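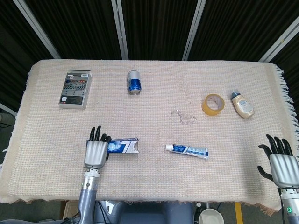
Which household items will the new collection points accept? Empty drinks cans, toothpaste tubes and their boxes, squeeze bottles and rolls of packing tape, along with most other small packaging from the kitchen and bathroom.

Dalen, 2021-03-17 — Vumen today confirmed that its sorting scheme for small household packaging will open to 2000 homes in June. Residents will be able to use 14 collection points, each within a short walk of a shop or school.

"Many people sort their everyday items at the table before taking them out, and our guidance now follows that habit," said Huguette Sabatier, head of household services at Vumen.

Printed guides will be delivered by Detel. Press enquiries: Shinji Sakamoto, Vumen press office.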